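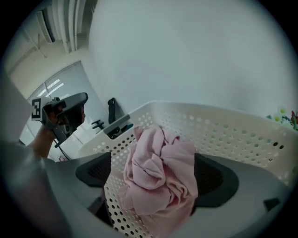

Home | Projects | Permits | Downtown | Contact

Pre-Bid Walk-Through Checklist, Former Stoken Street Courthouse Annex
Otden Downtown Development Office

Thank you for coming out to look at the building before you put a proposal together. We know these walk-throughs eat up most of a morning, and we would much sooner answer your questions now than in the middle of the selection process. Below is the checklist our own inspection crew filled out in July, with their comments left in more or less as they wrote them. Please carry a copy with you and mark it up as you go.

BEFORE YOU GO IN

[x] Hard hat, closed shoes and vest for every person in your party
Comment: We keep spares at the Somton Avenue door, but they do go quickly, so bring your own if you have them.

[x] Sign-in sheet complete, including the time you expect to leave
Comment: Please sign out too! Last time we spent the better part of an hour looking for a party that had gone to lunch.

[x] Groups of 4 or fewer on the upper floors

EXTERIOR

[x] Sidewalk fencing in place on Somton Avenue and on the alley side
Comment: The alley gate drags. Lift it a little and it will swing fine.

[ ] Limestone cornice secure
Comment: Not passed. There is a loose section above the old jury entrance, and the netting under it is meant to be temporary. Walk on the far side of the cones. Bidders should carry the cornice as a repair item in their numbers.

[x] Roof drains clear
Comment: Cleared in the spring and checked again in July. The northeast one collects maple seeds like you wouldn't believe, so whoever ends up with this building should plan on a regular visit.

[x] Fire department connection visible and capped

INTERIOR, GROUND FLOOR

[x] Exit signs lit, both ends of the main hall
[x] Temporary lighting on
Comment: Good in the lobby and the clerk's office. The records room is on a separate string, and the switch is behind the door, lower than you'd expect.

[x] Main stair handrail tight
Comment: Solid as the day it went in. The marble treads are worn in the middle, though, and they get slick when folks come in out of the rain.

[ ] Elevator
Comment: Out of service and locked off. Please don't try the doors. If someone in your group can't manage the stairs, call ahead and we'll go over the upper-floor drawings with them in the lobby.

INTERIOR, UPPER FLOORS

[x] Large courtroom floor sound
Comment: The posted limit is up to 32 people, and we have never come near it. The plaster ceiling was sounded and two hollow spots are marked in blue chalk. The benches stay with the building for now — there has been a lot of feeling in town about those benches, and we're still working out what the sale terms ought to say.

[ ] Window guards, third floor
Comment: One missing on the west side, in the judge's chambers. Taped off. Replacement ordered.

[x] Pipe insulation labeled
Comment: Qaisi Environmental sampled it and tagged everything that needs to be left alone. Yellow tag means hands off. The full report runs to 274 pages and is in the bid packet, and yes, we do hope you'll read it.

BASEMENT

[x] Sump pump running
[ ] Standing water
Comment: A shallow puddle by the boiler pad, same as the visit before. Bring boots. We think it comes in along the old coal chute, but we haven't opened the wall to find out.

[x] Electrical room locked
Comment: Key 641 on the board at the sign-in table. Only our electrician goes in, so ask if you need panel information.

Items left unchecked will be looked at again before proposals are opened. Written questions can be dropped at our front counter until 4:30 p.m., and answers go out to every registered bidder.

Recent items
Parking Near the Annex During Walk-Throughs
Somton Avenue Sidewalk Repairs: Updated Map
How Proposals Are Opened and Read
Stoken Street Bench and Fixture Comments
Registering as a Bidder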